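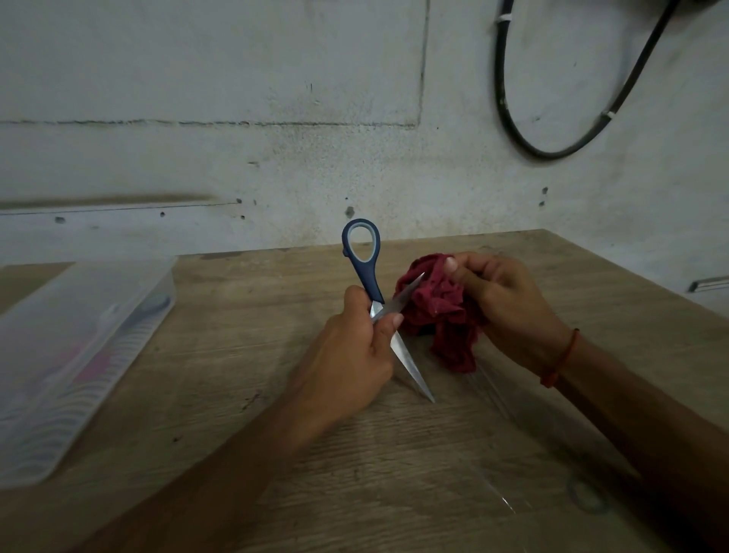 Figure 2. Left-handed grip on the scissors, with the cloth gathered in the right hand.

3.2 Holding the cloth

What delighted us most was how much of the cutting work falls to the hand without the scissors. In Figure 2 the dark red cloth is bunched between thumb and fingers, and its edge is drawn towards the blades. Of the 1335 cuts we logged at the Melari mending sessions, 1188 began from a bunched hold like this one, and the flat hold taught in most sewing books was rare even among people who had learnt from those books! Medrano and Petrauskas coded the holds separately and disagreed on 11 cuts, which were left out of the timing results. Left-handed cutters bunched the cloth just as readily as right-handed ones, a lovely result that we take up again in Section 4.

Contact: Jaqueline Medrano, Melari | © The authors | Back to top

This site uses cookies. Accept | Settings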